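Search this site Enter keywords Go

Our visit to the Plevance lab, January

We came to Predby by the early bus, six of us from the evening robotics class, and we were at the door before nine. Wing-sze Hsueh met us and gave us visitor badges, and then we went directly to the picking room, which was the part I wanted most to see.

The lab is gathering examples of grasping. The arm goes down into a grey bin with mixed things in it, tries to take one, and every try is saved, good or bad. I asked if the bad ones are thrown away afterwards. Siu-ming Lam told me no, a learning system needs to see failures too, and he was a little surprised at my question. By the time of our tea break the counter on his screen showed 817 tries for the week.

The things are ordinary ones, for example sunglasses and a foil package. He changes the mix when the arm becomes too used to it. Shiny and see-through things are the hardest, he explained, as the depth reading is often wrong on them.

It is slower work than I had imagined. I stayed two hours and my colleagues had to call me for lunch, which was a good soup in the canteen.

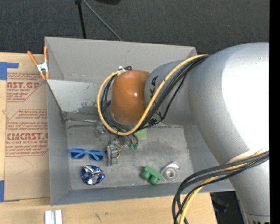 Ka-ming Tang wrote to me after reading this that I should have asked who decides if a grasp is counted as good, the software or a person, and that in the Kao project they had to label everything a second time over that same point.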